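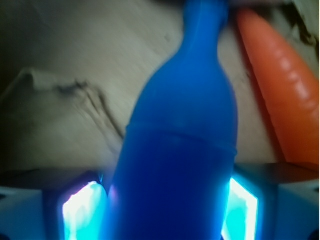 The grasp planner gave the bottle a score of 80 and stopped there, as it had stopped every time since lunch.

Vinh Võ read the log line again. Threshold 90. Candidate rejected. Replanning. He scrolled up and found the same three phrases going back as far as the buffer went.

"It's the carrot," said Quan's voice channel.

Quan was the planning stack. Skandmont had licensed it in September, and somebody in the sales office there had thought customers would like it to talk. Most sites turned the voice off in the first week. Vinh had left it on because he worked the late shift.

"What about the carrot?"

"It is inside the clearance volume of the right finger. If I close on the bottle I may touch it."

"Then touch it."

"Contact cost is set to 31."

"Who set it?"

"You did."

He pulled up the config history and there it was, his own initials beside the change. He had raised the value after a bad night with a bag of plastic onions, and had written "temporary" in the comment field.

The job was for Sanesano, who made play kitchens and wanted their returns sorted. Parents sent things back in whatever box they had. Out came bottles, vegetables, frying pans, the odd real sock. The cell had to pick each thing up, decide what it was and put it with its own kind. The hardware had come from Hiltetier and worked. The software was Vinh's.

He opened the wrist feed. The bottle filled most of it, blue and a little blurred, with the lit fingers at either side of the base. The carrot lay off to the right. He had looked at that feed so long that he had begun to see the two of them as neighbors who did not get along.

"Show me the depth," he said.

The depth map came up beside the color. The bottle had a hole in it along the left side, where the highlight was. The sensor got nothing back from there and the filter had filled the gap with a guess. The guess was too wide.

"You think the bottle is fatter than it is," Vinh said.

"I think the bottle is as wide as the filter says it is."

"Right. So you open the fingers wider to get around it, and then the right one is too near the carrot."

"Yes."

"You could have told me that."

"You asked about the carrot," said Quan.

He got up, filled his cup at the sink and came back. There were two ways to do it. He could drop the contact cost and let the finger brush the carrot, and the cell would run for the rest of the night. Or he could fix the filter, and then he would have to replay the old picks against it to be sure nothing else broke. There were 2,843 picks in the replay set. He would be there until the day shift came in.

He started on the filter. It was a short function. He had copied it from an older project, where everything on the belt was cardboard and nothing shone. He took out the part that spread the nearest good value across the gap and had it fit a curve to the edges instead. He ran it on the one capture first. The left side of the bottle pulled in.

"Score," he said.

"Ninety-one."

"Hold. Don't close."

"Holding."

He started the replay. The progress bar moved by a width he could hardly see. The fans in the workstation came up, and he put his feet on the other chair.

"The arm is in position," Quan said after a while. "The score is over threshold. I could pick the bottle now and the replay would not be affected."

"If the filter's wrong somewhere else, I don't want it live."

"It is not wrong here."

"No," said Vinh. "Hold anyway."

He opened the change form. In the comment field he wrote what he had done to the filter and why. Then he went back to the contact cost, still at 31, and deleted the word "temporary" – he typed his initials again, and the date, 2026-01-06.

The replay found its first mismatch, a saucepan lid. He put his feet down and opened it.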